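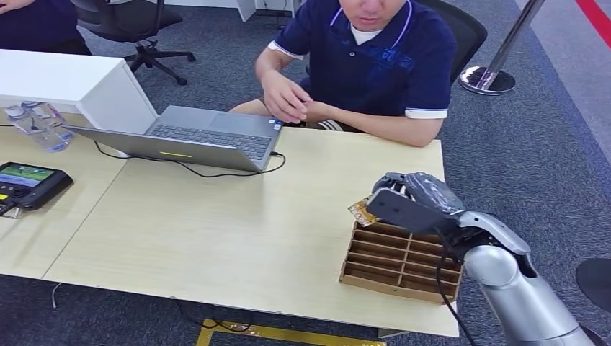 Pliltus to Offer Divided Snack Trays to Community Rooms in Nulunmont

NULUNMONT — Pliltus announced today that it will supply divided cardboard trays to community rooms and study halls across Nulunmont beginning in December. The first delivery will consist of 100 trays, with packets of snacks and tea provided separately so that each site can fill the compartments as it chooses.

The tray is a rectangular, open-top box in brown cardboard. Thin cardboard walls divide it into a grid of compartments, each meant for small wrapped items that would otherwise end up in a drawer or a mixed bowl. It sits on an ordinary work table and leaves room for a laptop.

"People who share a table want to find what they are looking for and get back to what they were doing," said Ustyna Chornovol, director of programs at Pliltus. "We asked for a tray that could be filled in a few minutes and read at a glance from a chair. The compartments keep one kind of packet apart from the next, and a site can see which ones need refilling."

Trays will go to 17 sites in the first delivery. Eight of them are study halls open in the evening, where tables are often pushed together for group work. The remaining sites are shared offices and meeting rooms.

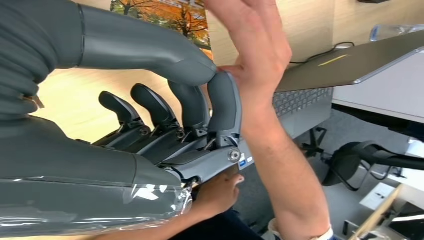
An open hand and a white wristband, Nulunmont.

The cardboard is cut and folded by Panasiuk, which has made storage boxes for Pliltus for four years. Gruteck will handle delivery and will collect worn trays for recycling when replacements are dropped off.

Sites will receive a one-page guide to filling and placing the tray. Pliltus recommends one type of packet per compartment, with the most requested items nearest the front edge of the table. Trays should be kept dry and should not be stacked when full.

Community rooms not included in the first delivery may ask to join the second. Requests are accepted at the Pliltus office in Nulunmont until 4 p.m. on working days — written requests may be left at the front desk after that hour.

Media contact: Ustyna Chornovol, Pliltus, Nulunmont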